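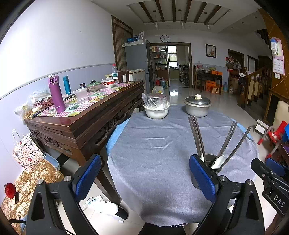 最后修改：2024年5月16日

讲稿备注：手持夹爪的自制与标定
Nistcombe 共享工坊内部分享，主讲 Ulises Salinas

开场
先报项目名 Lucero，再说范围：只讲手持端，机械臂端由 Florencia Gallardo 下一场讲。听众里多数人装过舵机，不必解释连杆。

第1页　现场
封面照片停留久一点。请大家看两指指尖的蓝色垫片，表面有纹理；黑色连杆之间用银色圆销连接。右侧还有另一只夹爪，黑色机身上有白字 DAS。
桌上的筷子筒是后面要反复提到的对象：深色筷子成束，朝不同方向倾斜，旁边插着白色勺子。细长件互相遮挡，是目前最难的一类抓取。远端两口锅先不讲，留到第5页。

第2页　结构
两指对称，平行开合。第一版用螺钉当转轴，拧紧则卡，拧松则晃。第二版改用圆销，孔先钻小，再铰到位。
装配顺序：先装内侧连杆，再装外侧，最后装指尖。顺序反了要全部拆掉重来。
如果有人问为什么不用齿轮：打印件齿隙太大，反向时指尖有可见的空程。

第3页　指尖垫片
比较过平面硅胶和带纹理的软垫。平面垫夹筷子时容易绕接触线转动，纹理垫好一些，但对光滑的金属盖帮助有限。
垫片用双面胶固定，不用胶水，磨损后直接撕换。换垫后必须重新标零，因为厚度变了，闭合位置也跟着变。
（此处停一下，上次分享时这一点讲得太快。）

第4页　标定与记录
开合量由 Drevix 编码板读取，装好后做2次标定：全闭一次，夹标准块一次。两次结果不一致，先查圆销，再查板子。
写盘程序叫 Haveo，按时间戳对齐图像与开合量。目前累计1,815段，其中能直接用的不到全部，筛选规则见附录。
每段录制前检查：镜头无指纹；指尖在画面下方可见；连杆不遮挡目标。
寿命测试：空载开合500次，拆开看销孔。第二版销孔无明显扩大，连杆端面有磨痕，已在图纸上加垫圈。

第5页　家庭环境里的问题
工坊台面干净，数据好看，换到住宅就不一样。按下列次序讲，每条不超过一分钟。
一、反光。浅色亮面地砖会映出窗光，自动曝光随之变化。固定曝光后暗处细节减少，但段与段之间可比。
二、透明物。封面上那口带柄的锅，上面有揉皱的透明塑料和透明盖子，轮廓很难分割。旁边双耳锅的金属盖是另一种麻烦，高光随视角移动。
三、软质台面。桌布有褶皱，推动物体时布可能一起走。标注时以物体相对桌沿的位移为准。
四、背景杂。不清场，保留原样，训练时再决定要不要遮挡背景。

第6页　未解决
单根筷子的抽取仍不稳定。现有想法是先张开到较小角度再接近，避免碰动整束。开口上限暂定40毫米，用于细长件这一组；锅类另设一组。
右手握持时间长了手腕会累，手柄重心偏前。Florencia 建议把电池后移，线要重新走，12月以前不一定做。

问答备用
问成本：只答打印件和标准件可以自备，板子价格以采购单为准。
问左右手能否同步：时间戳可以对齐，机械上互相独立，没有联动。
问图纸：工坊共享盘，Lucero 目录，第二版。第一版文件保留，但不要再打印。

收尾
把样件传下去，请大家从侧面按压连杆，不要直接掰指尖。下一场开始前收回。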